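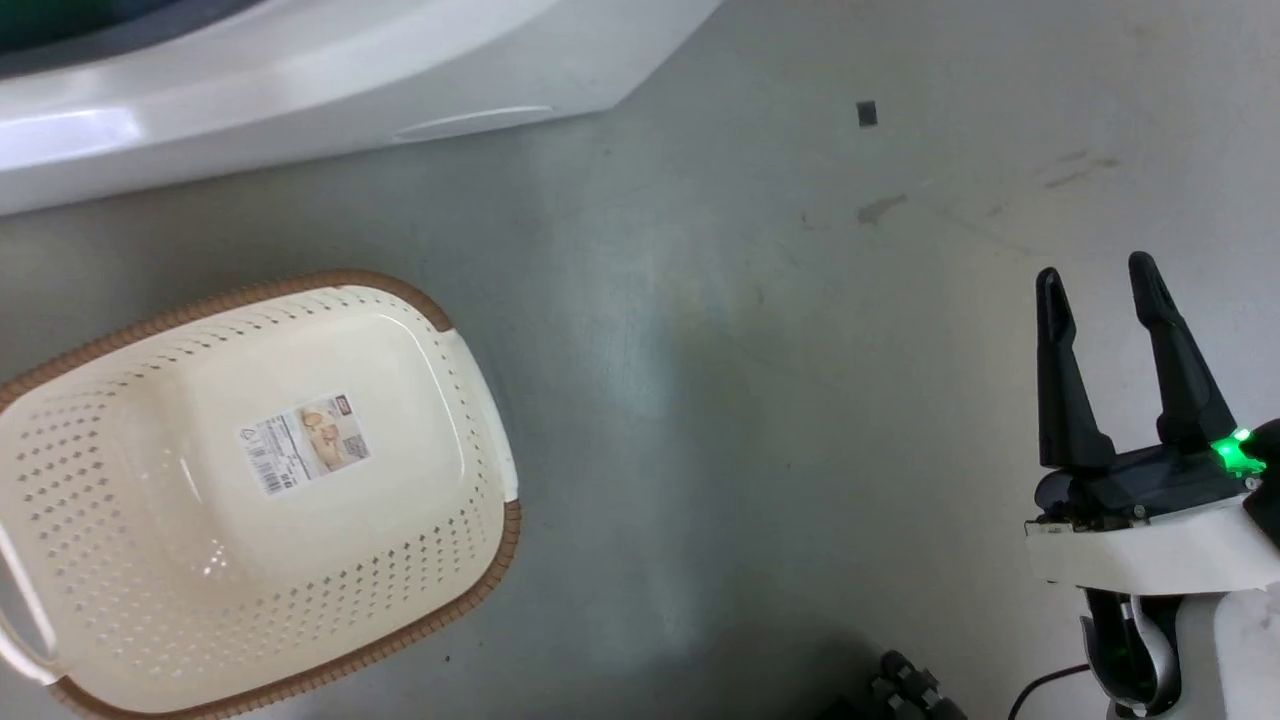

A floor-level job in the Colton test room: white appliance, cream basket, gripper open.

I went into this thinking I'd be writing about a robot arm. I came home with three pages of notes on baskets, cables and floor paint, and a much healthier respect for whoever has to sign the purchase order.

Some background. Stistley runs small laundries for nursing homes and boarding schools, and in August it decided to look seriously at a mobile robot for the dull part of the work, which is picking things up and putting them somewhere else. The Colton site got the trial, mostly because it had a spare room with a decent gray floor (you'd be amazed how much that came up in conversation!).

The first budget was one line. Robot, one, and a price. I've seen a lot of first budgets like that, and I've written a couple myself when I used to buy kitchen equipment, so I'm not throwing stones. By the time I visited, that single line had become 58 lines, and the team was still adding to them.

So what's in there? Spare fingers for the gripper, for one thing. They're black molded parts with narrow rounded tips, they wear, and Zanetti, the dealer, sells them in pairs. Stistley put down 12 pairs for the first year. I thought that was a lot until I watched the arm practice reaching down to the floor for an hour, over and over, and then I thought it might be a bit light.

Then there are baskets. I love this part. The plan had called for special bins at a price that made me laugh out loud in front of people, and somebody suggested trying ordinary plastic ones first. The one I saw was cream, with little diamond-shaped holes all over and a brown woven-look rim, and it still had its product label stuck in the bottom, baked-goods photo and all. It has handles on the sides. Stistley can buy 49 of those and hardly notice, so the special bins got moved to a line called "later, maybe."

The bigger sum was $3,924, and it went to something I'd never have guessed: getting the room ready. Cable covers, a charging corner, a fresh coat on the scuffed patches of floor, and a day of an electrician's time. Zanetti's quote didn't mention any of it, and to be fair I don't think a dealer's quote ever does. If you're planning one of these yourself, go stand in the room with a tape measure before you even ask for prices. Squat down, too. The machine has to work down where the basket sits, and a recessed handle on a big curved white appliance looks very different from there.

Software was the other long argument. Dirnum, the package Stistley likes, is paid by the year, and the finance people wanted it bought outright so it would sit nicely next to the hardware. You can't, so it lives in the running costs, along with training, and I came around to thinking that's the right place for it anyway. Training is the one I'd double. Two people learned the system in the first month and one of them has since moved to another site, so they're paying for that course again.

Would I buy one? I'd rent first, for a season, and keep a notebook of every little thing that gets ordered while it's in the building. Stistley has a decision meeting on the calendar for the new year, and the question on the table is whether Colton gets a second arm or a better floor. My money's on the floor.

Contact the editors | Copyright, all rights reserved | Back to top
Shares 58 | Comments 12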